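Unit 13: Evaluating a bench-top arm kit
Notes by Ertuğrul Başaran, 10th November

The kit under review is the Proteo, supplied by Nellix as an arm, a gripper and a controller. Dateck sells the same arm without the gripper. Read the supplier's sheet before the lab and note which values are given under load and which are not. The quoted repeat accuracy applies to the bare wrist only. 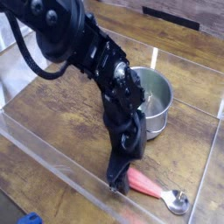

Grasp trials are scored per object, with a fixed start pose and a time limit. Each group runs 264 trials and logs every one, including those stopped by hand. Thin, flat items need a separate column in the log: a plastic-handled spoon lying on the floor of the workspace offers the fingers very little height, whereas a pot standing upright can be taken by its rim. Record finger height above the floor at closing.

Cable routing is marked under maintenance. Check the loop at the large joint at both ends of its travel.

Reading: Frerichs handbook, section 2, on shiny surfaces and depth sensing. The October log, 632 entries, is on the course drive.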